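Mon 24 September
Posted by Manee Thepsuriya
4 min read

So the letter came. I'd been telling everyone at Drokeck that it wouldn't arrive before October, and there it was on the mat under a pizza flyer, with my name spelled right for once. The labor board has agreed to look at whether we were contractors or employees the whole time we drove for them. Look at, mind you. They haven't decided anything, and Anjana says I should stop telling people we won (I only told my mother and Yaowalak, but Yaowalak is as good as a billboard).

I read it three times standing up in the hallway with my coat on. The first page is all polite nothing, the second has the dates, and then there's a form I have to send back within 15 days, which wants to know who set my hours, who set my pay, and whether I could send another person to do the job in my place. That last one made me laugh out loud! I once asked if my cousin could cover a Saturday and got a message back in capitals.

Anyway, I called Anjana on my break and she was very calm about it, the way she is about everything. She wants every schedule I ever got. Every text, every pay slip, even the screenshots where the app says "suggested start time" and then docks you if you don't take the suggestion. I have most of it. What I don't have is anything from before I switched phones, and I could kick myself, as that was when it was worst, back when they had us doing two depots in one shift and calling it flexibility.
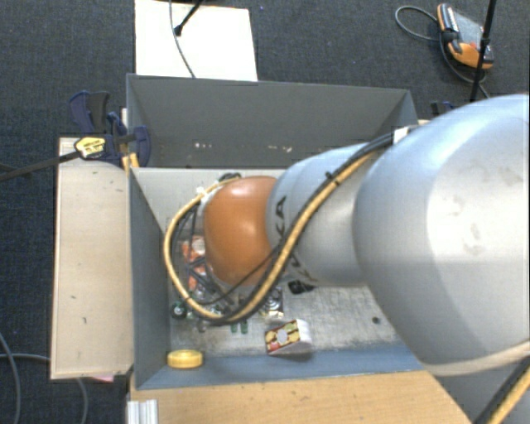 Kittipong thinks he still has his. He's a hoarder with messages, he has conversations on there with people he hasn't spoken to since high school, so I believe him. I'm going over after work tomorrow to go through it all with him at his kitchen table. He's nervous, though. He has a new job at Wevia and he's on a trial period, and he keeps asking me if they can find out he's part of a case against his last place. I told him to ask Anjana. He said he didn't want to bother her. I said that's literally what she's there for, Kit, bother her.

The money side I'm trying not to think about, and obviously I've done the math on the back of an envelope anyway. If it's only the unpaid holiday, I get to $702. That's before any overtime, and before the gas, and I have no idea if they even count the gas. It isn't a fortune. It's the car repair from August, pretty much, the one I put on the card and have been glaring at ever since. But it was mine and I worked for it, and I'd like it back.

Anong isn't joining us and I'm a bit sore about it, I'll admit that in here. She says she liked being a contractor, that she picked her own days and it suited her with the kids, and if they make everybody employees they'll just hire fewer people. She may be right, I don't know. We had a slightly stiff coffee about it on my lunch and then talked about her sister's wedding for the rest of the time, which was easier on both of us. I wish she'd come in with us all the same. She kept much better notes than I did.

Yaowalak brought up the union again. They meet at the Kamolrat on the first of the month, upstairs, and there's food. I said maybe. I've said maybe since spring, so she just looked at me.

Things to do before bed: find the blue folder, charge the old phone and see if it'll even turn on (the screen's cracked but it used to light up if you held it at an angle), write down what I remember about the training week while I still remember it. They didn't pay us for that week either. I'd forgotten until I saw the question on the form.

It's past eleven and I've done none of it. I did find the charger.

2 comments
15 shares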